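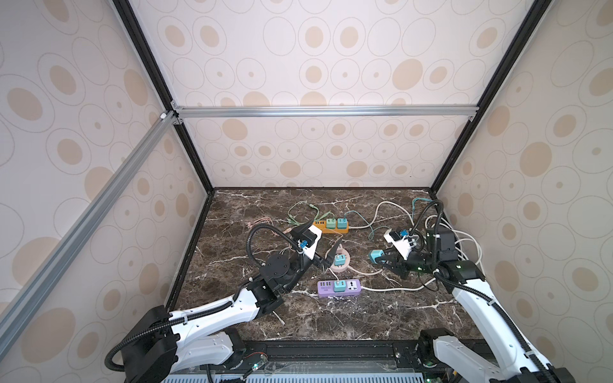

Terence Whitlock wrote to us after the spring round that the adapters were easy and the cords were what took him all evening, and could we please ask about cords next time. We are asking about cords this time.

Call for participants: Power Strips and Cords at Home, second round

Gokon is looking for adults who use power strips, plug adapters and charging cables at home and are willing to sort them out, put them back in order and tell us how it went. The study is paid. You do it in your own home, at a time that suits you, using the things you already have plus a small kit we send you.

In the first round we collected 1,977 short entries from households that kept a log of every time they plugged something in, unplugged it, or went looking for the right adapter. Most of those entries dealt with the plug end. We learned very little about the cord itself: where it goes, what it lies on top of, how people coil it when they are done. The second round covers that.

What you would do

The study runs for two weeks. In the first week you change nothing. You pick one spot where at least two power strips or socket hubs are in use, and you write a few lines in the log each time you touch anything there. A desk, a TV corner, a workbench or a kitchen counter will all do. The floor is fine too, and was the most common answer last time.

At the start of the second week you unplug everything in that spot, sort it, and set it up again the way you would like it to be. Please set aside an evening for this. Then you go back to the log and keep it until the end of the week. We want to see whether the new setup stays the way you left it.

There is one phone interview at the end, usually under an hour.

The kit

You receive a printed log, cord ties in two sizes, a sheet of blank labels and a Lambert cord tray. The tray is the long model. If it does not fit your spot, leave it in the box and write that down. You keep everything in the kit except the unused log pages, which go back to us in the prepaid envelope.

We do not supply power strips or adapters. Use your own.

Who can take part

You need to be 18 or older and live in the home where the spot is. You should have at least 5 cords running to that spot and at least one plug adapter in regular use. We would like to hear from people who have moved here from another country, who travel often, or who own appliances with different plug shapes and depend on a universal outlet or a set of adapters to use them.

Round hubs and straight strips are both welcome, with or without USB ports. We had almost no round hubs in the first round, so mention it when you apply if you use one.

Please do not apply if the spot supplies medical equipment, an aquarium, a server or anything else that has to stay on. Do not use a strip with a cracked case, a scorched outlet or a damaged cord in the study. Strips plugged into other strips need to be separated before the first week starts.

Renters and shared households can take part. Everyone who uses the spot has to agree, and one person keeps the log.

Payment

You are paid $11 for each day of completed log and a separate fee for the interview, which is listed on the consent form. Payment is by check or bank transfer after the log reaches us. If you drop out partway, you are paid for the days you completed.

Your information

Logs are stored under a number. Sketches of your spot are optional and can be rough. We do not need to know what your devices are used for. Entries like "laptop, long white cord, moved to left outlet" are exactly right.

How to apply

Fill out the short form on the Plultero page and choose "Cords, round two." You will be asked what kind of spot you have in mind, what is plugged in there and which adapters you use. Applications close at the end of September, and kits go out in the order the forms come in. People who took part in the first round may apply again as long as they pick a different spot.

If you cannot use the online form, ask for a paper copy at the Stander building front desk between 9 a.m. and 4 p.m.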